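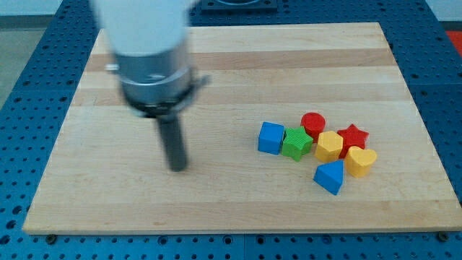 Marilou had the speech on two index cards and had already lost one. The bus was early. She could hear them down the hall, shoes and zippers and somebody's laugh, and Pacita was still at the keyboard with a granola bar in her teeth, typing one-handed. On the board the blocks sat all bunched up on the right, the yellow heart shoved in against the red star, and the arm hung way over on the other side like it hadn't been introduced. "Is that the start position?" Marilou said. Pacita said it was a start position.

"Which means what?"

"Means don't touch the table."

Then they were in. Visitors, more than the list said. Badges on lanyards, badges on belts, one man with his badge in his shirt pocket so all you got was the clip. Senyo Arthur from Prestamex came in last and stood by the door with his coat on. He was the one with the money. Or he was the one who talked to the one with the money, she had never gotten that straight.

"Good morning," Marilou said. "Welcome to Cenamis. It's September, it's open day, and you're the first group, so you get us fresh."

Small laugh. Fine. Next card. No next card.

"This is Leda," she said, and put her hand out toward the arm, not near it, just toward it. "Leda pushes things. We tell her where and she pushes them there. We use words. Regular ones."

"Can I tell it?" A boy, maybe nine, somebody's. Nobody had said there'd be kids.

Marilou looked at Pacita. Pacita looked at the screen. The plan was Pacita types *move the blue cube to the left side*, because they had run that one over and over since Monday and it was good. It was the good one.

"Sure," said Marilou. Her mouth did it.

The boy came up to the tape. Looked at the blocks a long time. Behind him Senyo Arthur unbuttoned his coat, one button.

"Put the star with the other star," the boy said.

Pacita stopped chewing.

They were nearly together as it was, thats the thing. The yellow hexagon was in the way, sort of, and the red cylinder. To do it right Leda would have to go around, or clear a path, and clearing was Hipólito's part of the code and Hipólito Aravena was in the parking lot directing buses in an orange vest.

"Which star do you want to move?" Pacita asked him. Stalling. Marilou knew that voice.

"The green one."

Typing. Enter. The fan in the cabinet came up a notch, and then the arm woke and went across the board in one long slide, quicker than you'd think, and a woman in the front said oh. The tip came down behind the blue cube. Wrong. Marilou's stomach went. It nudged the cube out about an inch, let go, lifted. Came down again at the green star.

"It moved the blue one," the boy said.

"It did," said Marilou.

"It was in the way."

Was it? She honestly could not have said. Pacita had both hands flat on the desk now.

The star went toward the front of the board, slow, little shoves, turning as it went. It bumped the triangle and took the triangle along. Stopped. Backed up. Tried the other side. Somebody's phone was recording, held up high, and Marilou thought about the next group, and Bienvenido Calimlim out there with the clipboard and the donuts, and how long was this allowed to take?

"Come on," the boy said, to the arm, under his breath.

Senyo Arthur had come away from the door. He was at the tape, next to the kid, bent over with his hands on his knees, and his coat was all the way open.

"Other way," he told it. "Go round the other way."

Leda lifted, and waited, and went back down.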